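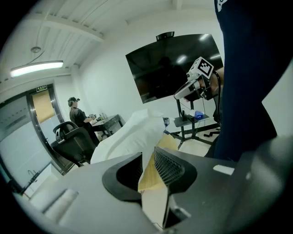 Household Skills, Evening Course
Handout 5: Sheets, throws and dust covers

Welcome back, everyone, and thank you for sticking with it through the pillowcases, which I know were not the most thrilling way to spend an evening in November. This week we move on to large flat pieces of cloth: bed sheets, throws, tablecloths, and the plain white covers people put over furniture when they are decorating or going away for a while. Most of what follows I learned from my aunt, who ran the linen room of a small guest house called the Flarnitz and could fold a double sheet while holding a conversation on the stairs.

Before you start

Clear a bit of floor. You need more than you think, especially for a double, and a chair leg in the wrong place will catch a corner every single time. If there's a television on a stand or a lamp nearby, give it a wide berth, as a sheet being shaken out travels further than your arms do. Take your rings off if they have raised stones (I have pulled threads in two good cotton sheets this way and I'm still cross about it).

Finding the corners

A rumpled sheet looks like a hopeless heap, but it only has four corners and you only need one to begin with. Pick up any edge and let it run through your fingers until you come to a corner. Keep hold of that one, then follow the short edge along to the next. If you find yourself going on and on, you've taken the long edge, so go back the other way. Once you have two corners, one in each hand, lift them to shoulder height and let the rest hang.

Draping over furniture

1. Stand at one end of the piece and lay the first edge down so that it just reaches the floor.
2. Walk the cloth over to the far end. Don't throw it, however tempting that is!
3. Go round and ease out the big folds, starting in the middle and working outwards.
4. Tuck any spare cloth underneath, so that people don't tread on it.

Small creases don't matter on a dust cover. They matter a good deal on a tablecloth, and we'll come to ironing in the next session.

Folding on your own

Bring your two corners together and slip one inside the other, the way we did with the pillowcases. Run your free hand down the fold to find the lower corners and tuck those in as well. Lay the whole thing on a bed or a clean table, smooth it, and fold into thirds lengthways, then in half and in half again. Hooman Safavi, who took the first run of this course, prefers quarters, and his cupboard is a good deal tidier than mine, so do try both.

Washing and putting away

Plain 100 per cent cotton will stand a hot wash, but check the label before you trust me on that. Dry it fully before it goes in the cupboard, even if it means another night on the airer. I keep sets together inside one of their own pillowcases.

For next time

Please practise the corner method at home on the largest sheet you own, and bring one tablecloth, unironed. We have 9 ironing boards between 13 of us, so some sharing will be needed. Tea will be at the usual time.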